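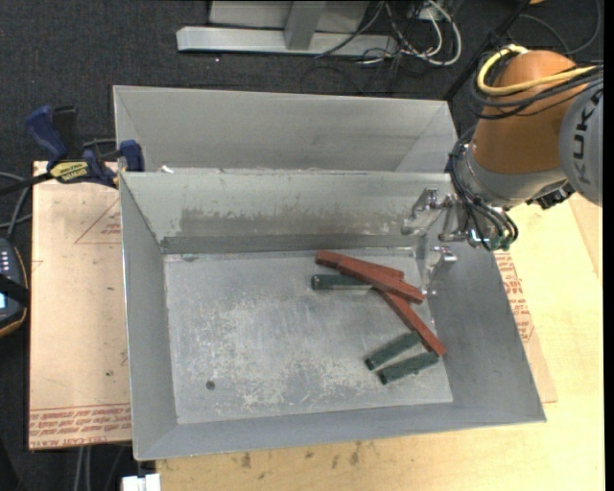

Barras rojas y verdes en un cajón metálico.

Hermenegildo Valdovinos lleva 19 años arreglando persianas y toldos, y hace dos que da clases por la tarde en Drilstead. Empezó con cuatro alumnos. «Casi todos venían porque se habían quedado sin trabajo», recuerda. «Yo también empecé así».

Creció en una casa donde no se hablaba de oficios. Su padre quería que estudiara contabilidad, y lo hizo durante dos cursos. «Aprobaba, pero me aburría muchísimo», dice. Lo dejó en noviembre y entró de ayudante con Davina Lindsay, que le enseñó a medir y a tratar con los clientes – lo segundo le costó más.

Del precio habla sin rodeos. «Si cobras poco, te llaman para todo y no llegas a nada». A sus alumnos les pide que hagan un presupuesto por escrito ya en la primera semana, aunque salga mal.

No piensa ampliar el grupo. Zsófia Szűcs, antigua alumna, se encargará de las clases cuando él se retire. «Ella explica mejor que yo. Le falta paciencia con los motores, pero eso llega».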